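Screen time and teens' sleep, what worked at your place?

elsa_saether
My daughter is 17 and up past midnight most nights on her phone. School sent home a note in June about tired kids. Has anyone tried phones out of the bedroom?

Kjell H
We did. Charger lives in the kitchen, phones on it by 9:30 pm. Took 4 weeks of arguing before she stopped asking.

stillberg_mum
I wouldn't blame the phone. Mine was wired from energy drinks after footy training. Cut those and he slept.

Kjell H
Could be both. I'd still start with the phone, it's free.

arvid_s
Disagree with taking it off a 17 year old. She'll be running her own life in a year. Ours agreed to 6 nights out of 7 and picked the night off herself.

elsa_saether
Hadn't thought of letting her choose. No energy drinks here, but plenty of iced coffee.

stillberg_mum
There you go then. Try none after lunch.

L. Sauerland
See your GP if it drags on. My son's turned out to be low iron.

arvid_s
Fair point. Off to pack up, back tonight.

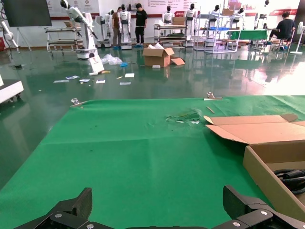 Green cloth clamped on, box open at the right.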